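From: Wulan Mangundap
To: Folano household list
Date: 24/11/2019
Subject: Re: [folano] Linen bundles for the December swap

Rajitha Kumarasinghe wrote:

> Can somebody who was at the last swap tell me how the sorting is
> meant to go? I have a big pile from my mum's place, mostly bedding,
> some of it clothes, and a few bits I can't name. Do I wash it all
> again? Also, does the 20 litre limit on tubs still stand, or was that
> only for the old hall?
>
> Rajitha

Hi Rajitha,

The tub limit still stands. The shelves at Gebretsadik are the same depth as the old ones and anything bigger than 20 litres hangs over the front. Bags are fine for doonas and blankets as long as they tie shut.

You don't need to wash things again if they went into the cupboard clean. Give them a shake outside and leave them over a chair for an afternoon. If something still smells of cupboard after that, wash it.

For sorting, I tip everything out on the bed and pull the large things to one side first. Blankets, doona covers and flat sheets get folded before I look at anything small. Patterned blankets I fold with the print facing out, so people can see what they're getting without opening the whole thing up. Last year we spent half the morning refolding. 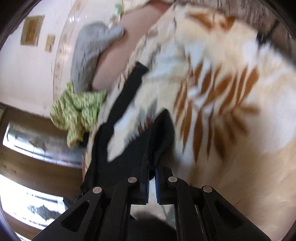
Small pieces go in a second pile, and this is where most of the time goes. Strips of cloth, ties, belts and odd straps tend to end up wrapped in the bedding, so run a hand through the folds before you bag anything. If a tie belongs to a dressing gown or a curtain, pin it to the thing it came from. If you can't work out what it belongs to, put it in with the offcuts. Kamarul takes those for his patchwork class and he isn't fussy about colour or length.

Fuzzy fabrics should go in their own bag. They shed on everything, and dark cloth shows it worst. Light cottons can all go together, plain or printed. Pillows we'll take if they are clean and not lumpy — covers off, please, and the covers folded separately.

Labels: write what it is and the bed size if you know it. "Blanket, queen" is plenty. Ridwan has the leftover labels from the Trasimance sale and can drop some round to you. If you don't know the size, leave it off and we'll measure at the table. Please don't guess. We had a single fitted sheet come back as a double and the person who took it was a bit cross.

Drop-off is from 8 in the morning at the side door. The front one sticks. If your pile is more than you can carry in one go, let me know and I'll bring the trolley down.

One question back to the list. Does anyone still have the folding board we borrowed from Plasovell? Danang thinks it went home with the tablecloths. I'd like to return it before Christmas.

Wulan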